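4.3 Recording a demonstration by remote control

This section covers recording a task with the Sarkitz hand controllers. For guiding the arm directly by hand, see 4.2. Complete the workspace check in 4.1 before you continue.

CAUTION: The arm follows the hand controller as soon as the enable pedal is pressed. Keep all other people outside the marked floor area while the pedal is in use.

Before you start

1. Turn on the controller base and wait for the status light to stop blinking.
2. Open the recorder and select New Task. Enter a task name without spaces, for example washer_unload.
3. Set the speed limit to 30 percent. Higher limits are locked until the operator profile has 2 accepted recordings.
4. Check that the wrist camera view is live. If it lags behind your hand movements, close any other program using the network.
5. Confirm that at least 300 MB of storage is free for each recording you plan to make.

Note: The wrist camera view is not always upright. It turns with the wrist, and an appliance can be shown sideways or upside down. Do not correct the view in software during a session. Recordings with mixed view settings cannot be merged.

Recording the task

6. Move the arm to the home position and press Record.
7. Press the enable pedal halfway and hold it. Releasing the pedal or pressing it fully stops the arm.
8. Bring the gripper toward the work area in one steady movement. Pause for a full second before the fingers enter any opening.
9. Carry out the task at an even pace. If you miss a grasp, back off and try again in the same recording. Retries are usable data and should be left in.
10. Return the arm to the home position and press Stop.
11. Mark the recording Complete, Partial or Discard. Add a comment if you choose Partial.

Working at a front-loading washer

Line up the fingers with the center of the opening before you move forward. Keep them closed or nearly closed during the approach — open fingers can catch on the door gasket. With the door shut, glass reflections may be mistaken for the fingers themselves, so judge distance from the side camera as well.

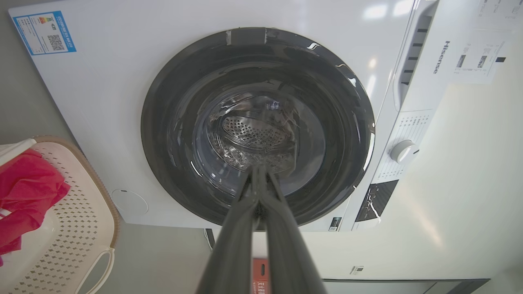
Gripper at the washer, wrist camera view. 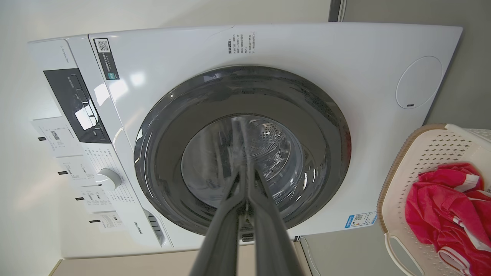 CAUTION: Do not push against the door glass or the gasket. If the force bar turns red, release the pedal, then use Retract to back the arm out along its last path.

12. Reset the work area between recordings. Change the position of the laundry each time, but leave the washer and the basket where they are until the set is finished.
13. Repeat steps 6 to 12 until the counter in the task window reaches the target for the set.

Checking the set

Open Review and play each recording at double speed. Reject any in which the wrist view freezes or the pedal log shows a gap. The washer set supplied with the software holds 1,454 recordings and can be used for comparison — it was made at the Bedemville site with the same controller settings.

Recordings marked Discard are kept until you select Empty. Partial recordings are left out of training unless Include Partial is checked in the task window.

If the recorder rejects a file with the message "Clock mismatch," restart the controller base and repeat the recording. The existing file cannot be repaired. For other messages, see section 7.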